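28th April

Bench notes, Horholm maple board and the shape blocks

Spent most of the morning on the big maple board and I'm rather fond of it now, so forgive me if this runs on. It had been leaning against the wall behind the Pleter cabinet all winter, and I was half expecting it to have cupped. Laid a straightedge across it in 7 places and could only slip the thinnest feeler under it at one of them, close to a corner. Good enough for what we do with it!

Sanded lightly by hand, going with the grain, then wiped it down with a barely damp cloth and let it sit through coffee. No oil this time. The last coat we put on (August, I think, when it was so sticky in here) left the blocks dragging a little, and I'd like to see how they slide on bare wood before we go putting anything on it again.

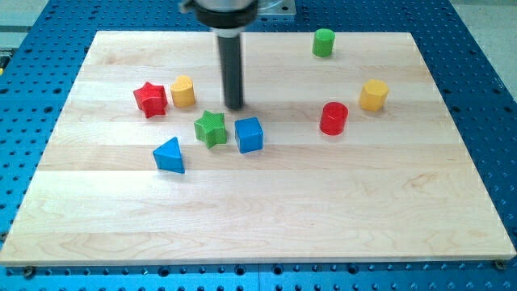
Glue lines are all sound as far as I can tell. I ran a fingernail along every seam and didn't catch on anything, although there's one darker streak I keep mistaking for a crack whenever the light changes. Leave it alone, please, it's only the color of the wood.

The blue table wants a proper clean sometime. Dust from the sanding went straight down the holes, of course, and I got most of it with the small vacuum nozzle but not all. If you move the board, snug the bolts down by hand first and then a quarter turn, no more. Maple dents more easily than you'd think.

On the blocks: the yellow heart is the nicest of the Trotetti set to handle, and I've put it back into use after easing its edges with 100 grit and then something finer. I weighed it afterward at 86 grams and wrote that in the parts book. The rest of the set still needs the same treatment, and I'll get to it when the new paper from Maeng comes in. We have 13 sheets left of the old stuff and it clogs terribly.

Still to do: label the underside of the board, find the felt pads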